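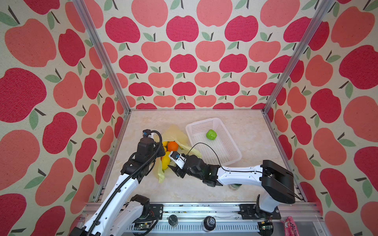 Why test grippers on toy groceries?
Soft, wrinkly fruit and a crinkly bag give the fingers plenty of trouble, and a dropped one can be picked up and tried again with no harm done.

The gripper comparison at the Mesholm bench is under way, and we are having a great time with it! Zineb Ait Brahim set up the grocery task with two arms, one plastic bag and one basket, and Amr Bouzid has been writing down what each pair of fingers does well. Every finger set gets 30 tries. The bag is the hard part (it folds, it slides, it clings to things), and we've already learned a lot about how wide the jaws should open before they go anywhere near it.

We're also comparing camera spots. The overhead view is lovely for planning a reach, but once the fingers get in among the fruit we want something down at the wrist.

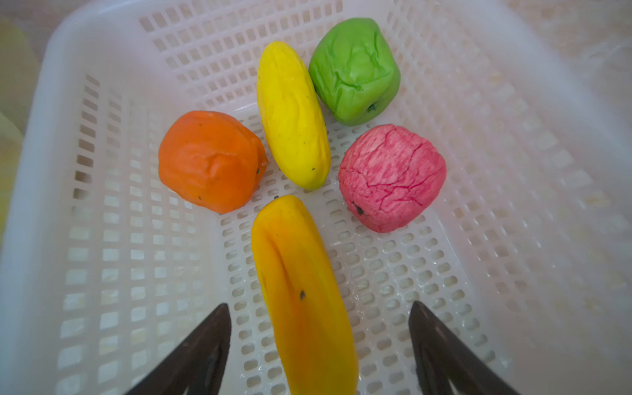

Does a wrist camera replace the one overhead?
Each one covers what the other misses, so we run both and let the controller use the wrist view for the last few inches.

Hằng Tiêu wants to try a narrower fingertip next, and Qusai Khasawneh is tuning the controller so the two arms stop waiting on each other so much. His last change cut around 15 seconds from a full run, which had us all grinning. If you have an old set of fingers in a drawer, bring them over and we'll put them in the lineup.
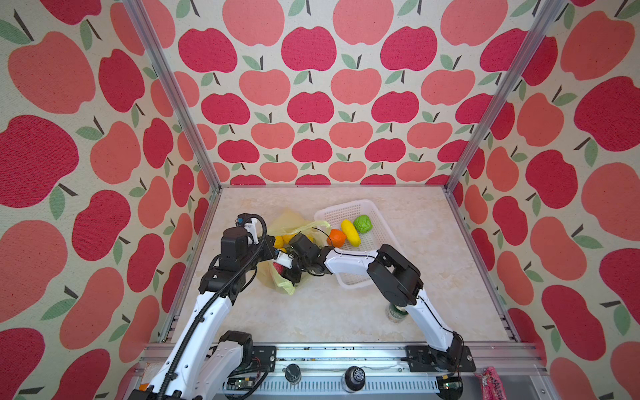
Both arms at the yellow bag, Mesholm bench.

Anas Abdelaziz is collecting the notes and will share them in the April issue, good tries and bad ones alike.

This site uses cookies to remember your newsletter settings. Accept | Manage choices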